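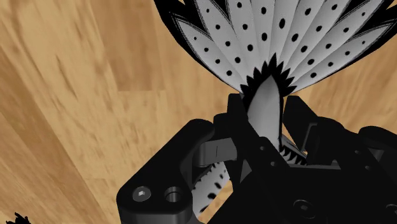
How should the gripper take hold of a bird with spread feathers? By the body, close to where the fan starts, with the fingers either side of it, and slowly.

June 14, 2020. Flotmont robot club, simulation group. Notes for me, for Gunnel and for anyone taking over the grasping part in August.

## Where we are

We are still on the pick-and-place task for the Lirkville student round. The rules say a robot has to take a named object off a table and put it in a container, with no hints about which way up the object is. The organisers choose the objects and don't tell the teams in advance, so we practise on awkward ones.

The planner is the one we call Brerkel, same as last term, with the new grasp scoring bolted on. I ran it overnight on the bird set. 208 attempts, random starting pose each time, bird as the named object.

The log is in the shared folder. It is long. Read the last column first, it gives the reason each attempt stopped.

## What went wrong most

The fan. Our grasp scoring likes a wide flat surface, and a spread tail looks like a wide flat surface to it. It picks a point halfway out along the feathers, closes, and the bird tips over. Then it tries again from the same side.

Gunnel Fjeld spotted the cause in the code before I did. The score counts contact area and takes no notice of where the weight is. On a box the two come out much the same, which explains why we never saw it with the boxes.

Fix for now:

- work out the centre of mass from the mesh when the object loads
- take points off any grasp further than 40 mm from it
- leave the contact area part alone

I also dropped the closing speed. At the old speed the fingers nudged the bird before both of them were touching, and by the time they closed it had turned. I tried three slower settings and kept the middle one. The slowest made every run drag and gained nothing I could find in the log.

## Collision meshes

The second problem is duller but took most of the afternoon. The bird models have far more detail than the physics needs. The striped one had a collision mesh that followed the feathers, and the solver didn't like it. Fingers would catch on a feather tip and stick there, or the bird would shiver on the table with nothing near it.

I rebuilt the collision shape as a handful of convex pieces. 789 faces in total now. The visual mesh is untouched, so it still looks right on screen while the physics works with something simpler. The shivering has stopped. I have seen one finger stick since then and could not make it happen again with the same seed, so that stays on the list.

The black long-legged bird is going to be worse. Its leg is thin enough that any convex piece I draw round it is too fat, and the ragged feathers will give us the fan problem over again. I have left its old mesh in for the time being. Please don't use it as the named object until it has been redone.

## Table layout

We argued about clutter. My view was to get the bird working on a clear table first. Gunnel wanted other things out from the beginning, as the Lirkville table will have them, and her argument won — I had been tuning against a case that won't come up.

The layout is saved as Ong. The Franka sits on the dark panel, the stepped pyramid and the translucent container are on the other side of the table, and both birds are between them and the gripper. The ring lies flat near the grey and white bird. I kept the pyramid because of the spire. The arm has to plan a path to the container without clipping it, and the tip is an easy thing for a planner to forget when it treats the whole model as its base plus a bit. 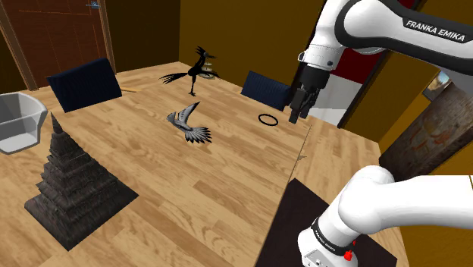

## Path to the container

Brerkel plans to a point above the rim, then straight down, then opens. Fine for small things. With the bird held low on the body the fan sticks out to one side, and the planner only checks the gripper and the arm against the scene. The held object isn't included. I had assumed it was. It is a setting, off by default, and it has been off all year.

Turned it on. Planning takes longer, and a few starting poses now come back with no path at all. I think those are the ones where the bird is gripped with the fan pointing back at the arm. Turning the wrist before the lift might be enough. I haven't tried it.

Release height is now 5 cm above the rim. The old value came from the boxes.

## Things to watch

The ring confuses the object finder when the grey bird's feathers lie over part of it. It reports one object with a hole in it. Moving the ring further off hides the problem, so leave it where it is.

Seeds need writing down. Two of my early runs can't be repeated because I let the clock choose.

Don't change the table friction to make a grasp work. I did this in spring and it cost us a week.

## Next

- [ ] Run the full set again with the new scoring and the held object check both on, same seeds as last night
- [ ] Wrist turn before lift (me)
- [ ] New collision shape for the black bird (Gunnel, she has the better modelling software)
- [ ] Find the finger stick
- [ ] Ask Lirkville whether a dropped object may be picked up again or ends the attempt. The rules can be read both ways.

Run started before I left. Output goes in the same folder, with the date in the name.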